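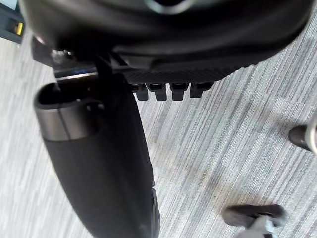

Gilberto Cusi wrote under my last post that he could tell what time his upstairs neighbor quit work by the sound of one chair rolling back, and wanted to know if I'd ever thought about what I sound like from below. Well. I have now! Thread on living on top of other people.

I moved into the Zornier in May, third floor, and I've only ever lived on ground floors before. I was always the one with the broom handle. Suddenly I'm the ceiling.

First week, a note under my door at 7 a.m. Very polite, nice handwriting. "Could you please be aware that the floor carries." I read it standing up and then walked to the kitchen on my toes like a cartoon burglar.

The thing with footsteps is they aren't really about loudness. What comes through is the low thump, heel first, and your downstairs person gets that and none of the rest. They don't hear your podcast. They hear an elephant pacing in silence.

So I started listening to how I walk. I'm a heel slammer. My whole family is, we sound like movers. My mom can't go get a glass of water without the cabinets joining in.

I went a bit overboard shopping at first. Felt pads for every chair leg (20 bucks, half of them fell off in a week), then a Jafri rug pad that smelled like a tire store. The rug pad I'd buy again. The smell left, the pad stayed.

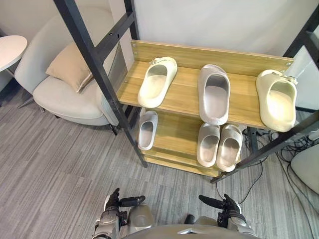
Doesn't carpet take care of most of it though? Fair question from the replies, and kind of! Carpet is great for clacks and scrapes. For the deep thumps you want something thick and heavy under it, and most apartments have the thinnest pad the builder could find.

Soft soles do help, and they cost a lot less than redoing a floor. But a loose slide can slap, so if yours slap, you've swapped one noise for another. Ask me how I found out - second note under the door.

Other stuff that I never would have guessed was loud: the closet door. Dropping the shampoo. Setting down a cast iron pan "gently." Any drawer, at night.

And the washer. My old place on Wetgate had one in the basement and I ran it at midnight for years like a queen. At the Zornier I'm done by 9 p.m. and I feel like a grown-up about it, mostly. 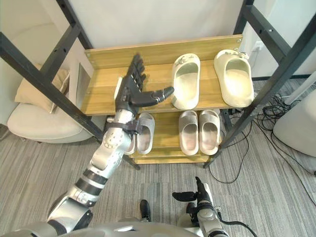
Shoe rack, cream slipper up top.

OK the part people keep messaging me about, which is what to do when you're the one underneath. I was down there 13 years so I have opinions.

Go up once, early, while you still like them. Pick one noise. If you show up with a list, they hear "please stop existing" and you've lost them. "The thing at 6 in the morning" is something a person can fix.

Don't text from bed at 2. Everything you write at 2 sounds insane by breakfast.

Also some noise is just the building. I pay $2,239 a month and I can hear a stranger sneeze through the bathroom vent. Pretty sure he can hear me say bless you, too.

My sister's in one of those new towers over in Serport and she swears it's silent. I stayed a weekend and heard the elevator all night. She didn't know what I was talking about. I think you get used to whatever you've got.

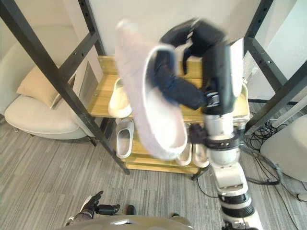

White slipper, wood rack.

Update for those who asked: I finally met the note writer, at the mailboxes. She's lovely. She said the mornings are a lot better and could I maybe look into the closet door. I've bought a little tub of wax for the track, will report back.

Reply with the weirdest sound you've ever heard through a ceiling. Somebody already said "bowling, but wet" and I need more.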